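Jinov handheld gripper kit (pair): three months in

Reviewed by Lingyun Qin
Filed under: Kits, Grippers

I bought the Jinov pair in March, after a winter of printing my own finger grippers and throwing most of them out. The kit gives you two of everything: linkages, jaws, pads, hardware and a trigger handle for each hand. You hold them and work them yourself. I use mine to try out grasps before I commit to a motorized version on the arm I'm building at home.

Price and shipping
I paid $302 for the pair from Tonex, and the parcel arrived in one piece. A single gripper is listed too, but get both if you plan to do any passing from hand to hand.

Assembly
The first gripper took me an entire evening and the second went together before supper. The manual is 32 pages and the drawings are good up to the linkage section, where the left and right links are shown from opposite sides with no note to say so. I built one backwards and had to take it apart. Use the short screws on the jaw brackets. The long ones will go in, but they bottom out before the bracket is tight.

There is no threadlocker in the box. Two of my screws backed out in the first week, so I pulled them all, put a drop of the removable blue stuff on each and haven't had trouble with them again.

Jaws and pads
The jaws are stiff for their weight and stay parallel enough for anything I've picked up. The ridged rubber pads are the best part of the kit. They're a fair bit grippier than the foam I had been gluing on, and they wipe clean with dish soap. Dust kills the grip quickly, so wipe them more often than you think you need to.

The trigger is the weak point. It has a dead spot at the start of the pull, and on something light you tend to close faster than you meant to. I swapped the return spring for a softer one from a Cao assortment and that helped, though the dead spot is still there.

What I've been testing on
Produce, mostly. It's cheap, the shapes are all different and it shows bruises, so you find out when you squeezed too hard. Apples are easy if you come in square to the widest part. Oranges are easier again, as the ridges have some peel to bite on. A carrot is fine across the thick end and will pivot on you if you take it near the tip. Leafy greens are hard. The jaws close on a few stems and the rest of the bunch stays behind.

I keep a tally of grasps in a notebook and was at 3,334 last time I added it up. The pads show some polishing on the leading ridges and no tears. One pivot has loosened slightly.

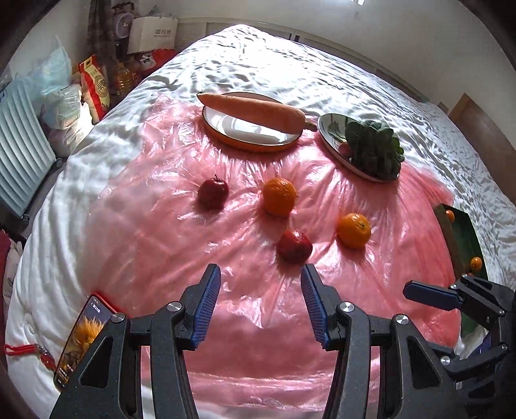 Lining up on the nearer apple, with the second gripper at right.

Compared with the Skokosgate
I borrowed a Skokosgate gripper before buying. Its trigger is much smoother and the handle suits a small hand better. The pads are smooth, though, and it dropped oranges on me constantly. If Skokosgate sold a ridged pad I'd have a harder time choosing.

Would I buy it again
Yes, at this price. I'd order a spare set of pads at the same time to save on the second shipping charge, and I'd have the threadlocker on hand before starting.

Rating: 3.5 out of 5. One point off for the trigger, half a point off for the linkage drawings.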